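Kirnthorpe student robotics club brings its bun-serving project to the December open evening

KIRNTHORPE – The student robotics club at Kirnthorpe Technical College is very happy to invite families, neighbors and anyone else with a bit of curiosity to its December open evening, where the team behind the Draltano project will be showing what it has been working on since the start of the school year. Doors open at 6 p.m. in the main workshop, and there will be tea.

Draltano is a two-armed robot that the club is teaching to serve a small meal from a steamer pot. That means dealing with a glass lid and moving soft steamed buns over to a plate one at a time, without squashing them. It sounds like a small thing to ask, and the 19 students on the project would have said so too back in the fall, before they had met their first flattened bun. The two hands are quite different from each other, so the club split into two groups early on, one for each side, and they have been comparing notes (and borrowing each other's screwdrivers) ever since.

"A bun is a wonderful teacher," said Mareike Bauerfeind, who leads the club. "It is soft, it is round, and it shows you right away when you have been careless. I have seen students spend a whole afternoon on how firmly to pinch, and then come back the next day wanting to do it all over again – I couldn't be prouder of them."

The project was made possible by a $1000 grant from Janssen, a local hardware supplier, which went toward parts, cables and a good many groceries. The club will enter Draltano in the Inach student challenge in the spring, where teams have to serve four buns in a single run.

Admission to the open evening is free. Students will be on hand to answer questions, and new members are welcome, with or without any experience in programming. 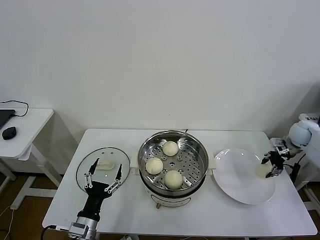 Nele Steinbach wrote in to ask if younger brothers and sisters may come along too, and whether the club would think about trying dumplings next, as they are a good deal more slippery than buns and would make a fine second season.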